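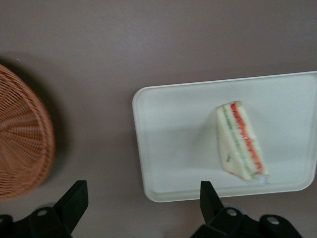 Werkstattbuch, Mai, angefangen kurz nach neun Uhr

Namensetiketten für Kinderkleidung, Fortsetzung der Waschreihe. Weil ich beim letzten Eintrag so knapp war, dass Şengül mich mit Recht gefragt hat, was ich mit »Nr. B wie gehabt, nur besser« eigentlich meine, schreibe ich es diesmal ausführlicher auf, und wer es eilig hat, möge nach unten zu den offenen Punkten springen.

Stand heute: Die Probestücke haben 14 Wäschen hinter sich, alle bei 60 Grad und mit 1.000 Umdrehungen geschleudert, so wie es die meisten Eltern aus der Kita Bradside nach eigener Auskunft mit den Sachen ihrer Kinder machen. Ein Teil kam danach in den Trockner, der Rest auf die Leine. Die Bügeletiketten auf Baumwolljersey sitzen nach wie vor tadellos, da rollt sich keine Ecke, und die Schrift ist noch so schwarz, dass ich sie ohne Brille lesen kann (das will etwas heißen!). Auf der Matschhose dagegen halten sie überhaupt nicht, was uns nicht wundern sollte, wir haben es trotzdem ausprobiert und nun steht es eben hier.

Sorgen machen mir die Socken. Auf dem Bündchen dehnt sich der Stoff, das Etikett dehnt sich nicht, und nach einer Weile bekommt die Folie feine Risse quer durch den Namen. Hacer hatte vorgeschlagen, die Etiketten schmaler zu schneiden und längs zum Bein aufzubügeln, und ich muss sagen, das sieht zwar etwas eigenwillig aus, hält aber deutlich länger. Defne hat zusätzlich zwei Paar auf die Sohle gebügelt. Ihr Sohn hat sie getragen und nichts bemängelt, und der bemängelt sonst jede Naht. Dort ist allerdings die Schrift schon blass geworden, vermutlich vom Laufen auf dem Teppich. Ich würde die Sohle noch nicht abschreiben und lieber einmal mit der kräftigeren Schrift probieren.

Zu den gewebten Bändchen: schön, weich, waschfest, und beim Annähen eine Geduldsprobe. Ich habe gestern Abend eine ganze Garnitur Unterhemden damit versehen und dabei ein halbes Hörspiel gehört. Wer gern näht, wird sie lieben. Für jemanden, der am Abend vor der Kinderfreizeit merkt, dass noch nichts beschriftet ist, sind sie nichts – und das ist nun einmal die Hälfte unserer Leute, mich eingeschlossen.

Nachtrag zum Bügeln, weil ich es selbst wieder falsch gemacht habe: ohne Dampf, fest drücken, nicht schieben. Backpapier dazwischen. Erst ganz auskühlen lassen, dann am Rand prüfen, und wenn er sich hebt, noch einmal drüber. Neue Kleidung vorher einmal waschen, ohne Weichspüler.

Die Rolle von Climari reicht laut Aufdruck für 1.000 Stück, wenn man die kleine Größe nimmt. Mit den schmalen Sockenstreifen kämen wir sogar weiter, nur gibt der Drucker die Länge nicht her, ohne dass man jedes Mal die Vorlage umstellt. Ojārs wollte sich das ansehen. Er meint, es liege am Seitenrand in der Vorlage und lasse sich beheben, ich glaube ihm das gern und fasse nichts an.

Mittags war Shona Hinds kurz da und hat die Wäschetüte aus Storkbridge abgeholt. Sie erzählte, dass dort die Fundkiste inzwischen nur noch aus Handschuhen besteht. An Handschuhe hatten wir noch gar nicht gedacht! Strick lässt sich kaum bebügeln, da bliebe wohl nur das Bändchen innen am Bund, oder eine Schlaufe. Bitte mitdenken.

Offen:
Socken längs, zweite Reihe, wieder mit Trockner (Hacer)
Sohle mit fetter Schrift (Defne)
Vorlage und Seitenrand (Ojārs)
Handschuhe, erst einmal Ideen sammeln (alle)
Backpapier kaufen, das gute ist leer
Die Anleitung für die Eltern schreibe ich, sobald die Sockenfrage geklärt ist. Şengül liest gegen und streicht mir bitte die Nebensätze heraus.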